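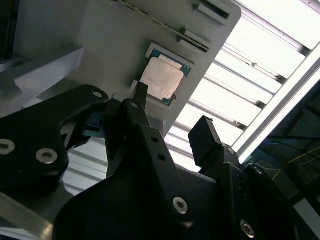
What does a robot learn from a demonstration driven by remote control?

It learns which motions tended to follow which camera views and joint readings, at the speed and with the habits of the person driving.

The Hard Part Is the Last Few Millimetres

Fitting a processor to a desktop motherboard takes a practised technician less than a minute. At Enunari, a refurbishing firm on the edge of Kostville, teaching a robot arm the same job has taken since August, and most of that time has gone on the demonstrations and very little on the software.

The method is simple to state. An operator moves a hand controller, the arm follows, and the system stores camera views, joint angles and gripper opening together. The stored runs are then used to train a policy, which proposes the next short stretch of movement from whatever the cameras report. No one writes down where the chip is.

Enunari first tried guiding the arm by hand. It suited coarse moves such as approaching the case, but the operator's forearms appeared in the wrist view during training and were absent when the robot ran alone. The policy noticed the difference. Remote control removed the forearms and introduced a delay, which operators learn to drive around.
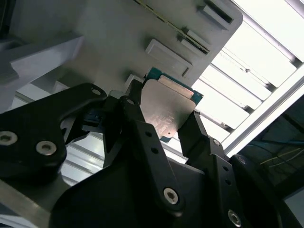 2 min read | Automation

The grip is where operators differ most. A processor is thin, and two narrow fingers can hold it by the edges in several ways. Some drivers close slowly and let the part settle. Others close at once and correct afterwards. Either habit can be learned, but a mixture of the two gave Enunari a policy that hesitated above the part with its fingers half shut.

The remedy was a written procedure. Approach from one side, pause, close, pause, lift. The pauses look wasteful in playback and do slow the work, yet they give the model a clear boundary between one phase and the next. Runs recorded under the procedure are kept in a separate set called Han. It holds 326 accepted demonstrations, selected from around 900 attempts.

Rejected runs are not deleted. A dropped chip followed by a clean recovery is useful, provided it is labelled as such, because a robot trained only on perfect runs has no example of what to do after a bad one. Runs in which the operator plainly lost track of the part are set aside and used for training new operators.

Lighting was the other surprise. A bare metal heat spreader reflects whatever is above it, and a tilt of the wrist can change its apparent colour. The team considered diffusers and decided against them. Demonstrations are now collected at different times of day, with the part presented at several angles.
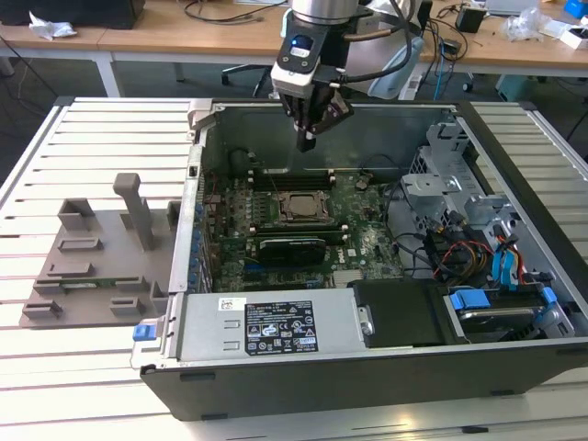 Placement is scored separately from picking. The case lies on its side, and the arm has to come down between the drive cage and the memory slots without touching either. A wrist camera sees the fingers well and the surroundings badly; a fixed camera has the opposite fault. Plundport, the control package Enunari uses, feeds both views to the policy and lets the operator switch between them while driving. Most operators watch the fixed view on the way down and change over for the final descent.

Force remains the weak point. The present controller gives the operator no feel for contact, so the recordings contain none of the small searching movements a human hand makes when a part is slightly out of line. A controller with force feedback is on order. Until it is fitted, Enunari stops each demonstration short of locking the socket and leaves the retention lever to a technician.

The next block of recording is planned at 200 runs, with the fixture moved between sessions. The first 100 will be driven by operators who did not contribute to Han.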